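Reference > Storage and Handling > Containers > Metal bin

Metal bin

A metal bin is an open-topped container, usually rectangular, used to hold small parts, blocks, offcuts or finished pieces on a bench, table or shelf. It is made of sheet steel or aluminum and may be left bare, coated with zinc or painted. Gray is the most common finish. Bins of this kind are found in workshops, schools, stockrooms and laboratories.

Construction

Most metal bins are folded from a single sheet, with the corners welded, riveted or overlapped. The upper edge is often rolled or turned over, which stiffens the wall and removes the sharp edge left by cutting. Heavier bins are pressed in one piece and have rounded inner corners. Some models have handles at the short ends or a shallow step near the base so that empty bins can be stacked.

Bins intended for hand use are seldom more than 50 cm long. The Weerakoon catalog, a trade listing of workshop containers, separates bench bins from floor bins at a load of 45 kg.

Use with blocks

Rectangular blocks are commonly kept in a bin without dividers. They may be stacked in rows, which makes the best use of the space, or placed freely on the floor of the bin, where they come to rest at different angles. Free placement is quicker and leaves gaps between the pieces, so that a single block can be gripped by its sides. Blocks are often painted in plain colors such as red or green to show length, grade or set. 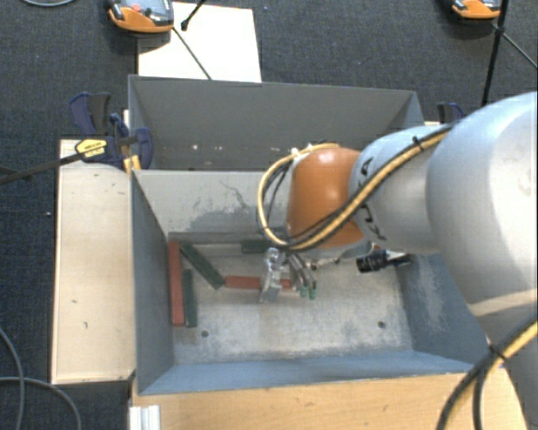
A block lying close to a wall is harder to lift than one near the center, as there is less room on one side. Dörte Fröhlich, in a handbook on bench storage, recommends a bin at least twice as wide as the longest piece it will hold. Radek Zelenák gives a looser rule and asks only that the bin floor remain partly visible when the bin is full – a practice known in some workshops as open filling.

Wear

The floor of a metal bin wears sooner than the walls. Sliding contact leaves scratches and dull patches, and paint is lost first along the paths where pieces are dragged toward a corner. In uncoated steel the exposed areas may rust if the bin is stored in damp air. Liners of rubber or felt reduce both noise and wear but collect dust, and they are generally left out where the contents must lie flat.

Placement

Bench bins are normally set directly on the tabletop. On a wooden surface, a thin mat prevents the base from marking the wood.

See also: Parts tray; Stacking container; Tote box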